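Review: Ruvus Sleeve Kit and Wrist Camera for Two-Arm Teleoperation

Posted 3 May 2025 by Loan Huỳnh

We collect demonstrations for household and office chores, and since December most of our sessions have been recorded with the Ruvus kit. It comes as a pair of fabric arm covers, two wrist camera mounts, the cables, and a license for Grila, the recording software. I bought it for the cameras and have ended up with stronger opinions about everything else in the box.

Setup

The mounts went on in an afternoon. The screws are short and the supplied hex key is too soft, so use your own. The cable runs inside the sleeve and comes out at the elbow. On our left arm it was a little too short when the elbow was fully straight, and Ruvus sent a longer one after one email.

Calibration is done in Grila with a printed target. The instructions say to do it once. We do it at the start of every session, having lost most of a day's work to a mount that had crept a few degrees.

The sleeves

I expected these to be a cosmetic extra. They keep the cables from catching on handles and drawer pulls, and that alone cut our aborted episodes enough to justify them. The fabric is soft and bunches up as the arm bends, which has a cost. When one arm reaches across the other, the folds get into the wrist view, and sometimes they cover a finger or part of the object. For a policy that will run with the sleeves on, that is acceptable. If you plan to train with them and deploy without them, I would leave them off from day one.

They wash well at low temperature. Take the cuffs off first.

Recording with Grila

Grila records both wrist views, joint positions and gripper commands, and it starts and stops from a foot pedal. The pedal is the best thing about it. My colleague Živko Nedeljković does most of the operating and can reset a task, mark the last attempt as good or bad, and begin the next one with both hands still on the controls.

The labeling screen is weaker. You get one text field per episode and a pass or fail switch. We wanted a way to mark a slip followed by a recovery, because those are some of the most useful examples we have. We now type a code into the text field and sort it out later with a script. The export format is plain and has given us no trouble.

How it did on trash bags

Bags were our main test. A thin plastic bag changes shape every time it is touched, so two episodes never look alike, and there is no model of the object to fall back on. We recorded 385 episodes of bin handling and threw out 71. Most of the rejects were our own mistakes, such as a late start or a grip on the bin along with the plastic. Eight were dropped frames, all from one session on a failing USB hub.

The wrist camera gives a good close view of the grip on the neck of the bag, with the rim of the bin still showing behind it. It is less good at telling you what the rest of the room is doing. Anything close to the lens goes soft and can take up a large part of the picture, and in tight spots next to furniture that happens often. I would not rely on it without a third, fixed camera.

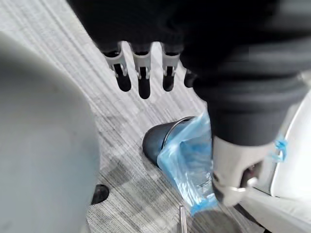 Compared with the Georgiev mount

We used the Georgiev mount before this. It is lighter and sits closer to the wrist, and its picture is a little sharper near the fingers. It has no cover for the cable, though, and the recording software is sold separately. For tabletop work with small parts I would still choose the Georgiev. For anything at floor level, or around bins and chairs, the Ruvus is easier to live with.

Things I would change

The cuff slides after long use. We hold ours with a strip of Vetwood tape and replace it when it starts to peel. The camera has no lens cover – ours is already scratched. The license ends after 36 months and the renewal price is not on the website, so ask before you order.

Verdict

Recommended for groups that record long sessions with two arms and want one box with everything in it. If you already have recording software you like, the sleeves are sold on their own, and I would start with those.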